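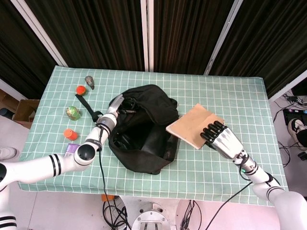 Home > Forums > Shop Floor > Warehouse & Packing

Kallix put arms on our returns bench at Flanagan in October and my job hasn't been the same since. I used to empty bags all shift, 80 on a good day. Now I stand by while the left arm goes into a black bag and the right one rests its fingertips on a bit of cardboard, and my name's on the sheet if it goes wrong! Anyone else gone from packer to minder?

Posted 25 Mar 2024 by drokville_dee

loseo_lad: Yep, same at our place. My wrists are loads better, but the shift drags (and they still want me on my feet for it).

tapegun47: Can't agree with the moaning, sorry. I did six years of bags and I'd take minding any day. Ask for the training grade, we got ours.

drokville_dee: We asked! Were told minding is "light duties", same pay.

loseo_lad: Light duties my foot. Those cables on the floor want looking at too, I'd be over them in a minute.

tapegun47: OK, same pay is cheeky. Get it in writing and take it to your rep.

Last updated: 25 minutes ago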